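Wrist cam sync on two-arm cable sorting - planner keeps stalling

Drondis forum > Software > Planning and control

svet_riha
Posts: 40
May 2026

Hi all. Two arms, one wrist camera each, job is getting wires off old PC power supplies and into a cardboard box. Left arm grabs and pulls, right arm meant to come over and take the strand. Planner is stock Dresex with Flirnex doing the segmentation.

Problem - as soon as the strand is lifted the planner throws the whole scene away and replans. Every time. Arm just sits there holding the wires until it times out. Log says "target moved beyond tolerance". Well yes, it's a wire.

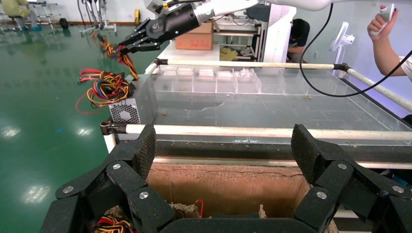 Tolerance is already turned right up. Any higher and it closes on nothing. Replan takes roughly 2 seconds, then the mask has changed again and off we go. Tried freezing the mask at grasp time, better, but then the second arm goes to where the strand used to be.

Anyone got this working with soft stuff?

Svetozar

mac_hang
Posts: 2,000

What's your mask rate vs your planner rate? If Flirnex is pushing masks faster than Dresex can eat them you get a queue and you're always planning on old ones. Set the buffer to latest only. Default is keep all, silly default.

Also don't track the whole bundle. Track a short bit near the gripping fingers. That part hardly moves relative to the hand, so you can get it from the arm's own joint angles and skip vision for it.

Hằng Tôn

pelican_brief

Disagree with the second bit. Works until the wire slips, then your joint angles say it's there and it isn't. We did that on the Mạc line all through January and spent more time on false grasps than on replans. Keep vision in the loop, just slow it down.

mac_hang

Slip is a separate check. Finger current drops, you drop the target. Took me an afternoon. Slowing vision down just gives you worse data less often.

pelican_brief

Finger current on thin wire is all noise. Good luck.

svet_riha

ok ok. Buffer was on keep all, yes. Switched to latest only and the stalls are mostly gone, ran 40 grasps and the timeout only came up on the first few. Handover still bad. Second arm arrives a bit low and teh strand bends away from it.

mac_hang

Low how? Always the same direction? Then it's hand-eye calibration on that arm, nothing to do with the planner. Redo it with the gripper closed.

svet_riha

Always low yes. Will redo on Monday. Not sold on finger current either tbh, tried plotting it and can't see the wire in it at all. Might filter it and look agian.

pelican_brief

Told you. Post the plot if you get one.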